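Cartaz em concerto: leva-se ou é figura triste?

Secção: Música ao vivo > Etiqueta e sobrevivência
1 pergunta, 3 respostas, 107 visualizações

Candela Mateos perguntou:

Vou ver os Gilta em Ustville, no Pavilhão Tavares, numa terça-feira à noite, e consegui lugar de plateia em pé. Na última digressão a vocalista chamou ao palco um rapaz que tinha um cartaz a dizer que sabia tocar a segunda guitarra de "Brerkimeck". O rapaz sabia mesmo, mais ou menos, e desde então o vídeo persegue-me.

Ora, eu também sei tocar a segunda guitarra de "Brerkimeck". Toco-a há 4 anos, para grande desgosto do prédio. A minha dúvida é se vale a pena levar cartaz ou se agora toda a gente leva e já só se vê cartolina. Segunda dúvida: o pavilhão deixa entrar? No bilhete diz "objetos de dimensão inadequada", e eu não sei o que é a dimensão adequada de uma cartolina. Terceira, e menos digna: se por acaso me chamarem, o que é que uma pessoa faz às mãos antes de lhe darem a guitarra?

Agradeço respostas de quem já lá esteve. Quem vier dizer que os concertos são para ouvir, eu sei, obrigada, já tenho uma irmã.

Razia Jadoon respondeu:

Fui a três concertos dos Gilta e trabalhei dois verões nas portas do Tavares, portanto falo dos dois lados da grade.

Quanto à entrada: no meu tempo a regra era o formato A3. Tudo o que fosse maior ficava numa pilha ao lado do bengaleiro, e no fim da noite a pilha parecia uma manifestação que tinha ido jantar. Paus, canas e cabos de vassoura não entram, nem com fita-cola colorida. Cartolina dobrada ao meio passa quase sempre, dentro do casaco passa sempre, mas eu não disse isto. Vê o regulamento na página do pavilhão na semana do concerto, porque muda conforme o produtor e conforme a disposição do chefe de segurança.

Quanto a valer a pena: a sala leva 1,278 pessoas em configuração de pé (o número está escrito assim, com vírgula, numa placa junto aos extintores, e houve quem perguntasse se era uma pessoa e um bocado). Na noite do tal rapaz contei 26 cartazes só no meu lado. Metade pedia palhetas, uns quantos pediam casamento, e um dizia "MÃE ESTOU AQUI", que me pareceu o mais útil de todos.

Se queres ser lida, faz assim. Letras grossas, pretas, fundo branco ou amarelo. Cinco palavras no máximo. Nada de purpurinas - com a luz de frente brilham e não se lê nada, e depois ficam no chão até ao Natal. Levanta o cartaz entre canções e baixa-o quando começam a tocar. A pessoa atrás de ti também pagou, e ao terceiro refrão deixa de ser simpática.

O sítio também conta. Toda a gente se espreme ao centro, mas a vocalista passa metade da noite à esquerda, ao pé do baixista, e na balada vem sentar-se na beira do palco desse lado. Se chegares cedo, vai para a esquerda, terceira ou quarta fila. Na primeira o palco é alto e só te vê quem se debruçar. 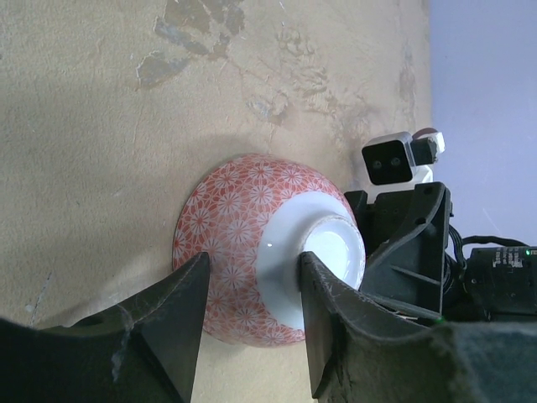

Sobre as mãos: bolsos não, que parece que estás à espera do autocarro. Acena uma vez, agarra o suporte do microfone se houver um livre, e quando te passarem a guitarra confirma se está afinada no tom do disco. Ao vivo eles descem meio tom desde a digressão de março. O rapaz do vídeo não sabia, e é por isso que a introdução dele soa como soa.

E ensaia de pé, com a correia posta. Quem toca quatro anos sentado no sofá descobre em palco que tem um braço noutro sítio.

utilizador_sem_foto respondeu:

os concertos são para ouvir

Candela Mateos comentou: Olá, mana.

Bemol Maior respondeu:

Discordo um bocadinho da Razia no cartaz de cinco palavras. O meu tinha onze e fui chamado. Não foi nos Gilta, foi numa banda de covers na festa da minha freguesia, e estavam oito pessoas a ver, mas o princípio é o mesmo.

O que eu acho é que isto das surpresas em palco está quase sempre combinado. Ninguém entrega uma guitarra daquele preço a um desconhecido sem alguém lhe ter feito duas perguntas antes. Um primo meu, que monta som, diz que costuma andar um técnico pela plateia antes do concerto a olhar para os cartazes e a meter conversa. Portanto, se um senhor de preto com um rolo de fita à cintura te perguntar em que casa entra a ponte de "Brerkimeck", responde com educação e responde certo.

Também não te esqueças de comer antes. O cachorro do Tavares é caro e demora uma canção e meia.

Candela Mateos comentou:

Obrigada aos dois (e à minha irmã). Já comprei cartolina amarela A3 e estou a descer a guitarra meio tom. Ficou "SEI A SEGUNDA GUITARRA", quatro palavras, sobra-me uma. Estou indecisa entre "JURO" e "QUASE".

Razia Jadoon comentou: "JURO". O "QUASE" eles percebem depois.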